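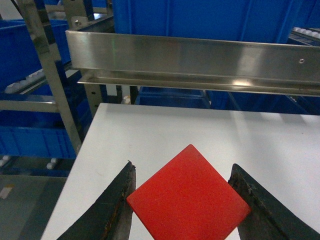
Setting up a sorting bench in front of bin racking

1. Clear the white top and wipe it down, including the strip along the steel rail. Grit left there scratches flat parts.

2. Assign bins before sorting. Frequent parts go in the nearest bins, at a maximum of 65 parts per bin.

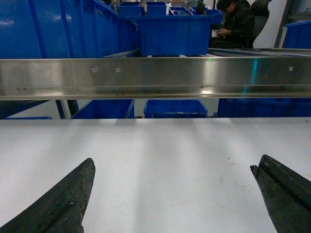
3. Sort one part type at a time. Place each part flat, check the corners, then move it to its bin - do not stack on the bench.

4. Refill from the rear shelving when a bin drops to three parts. Log the refill on the Jutico sheet.

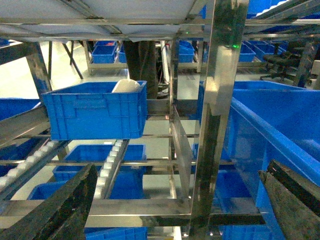

Blue bins and roller tracks on the steel rack.

Revised August 2019, O. Carbone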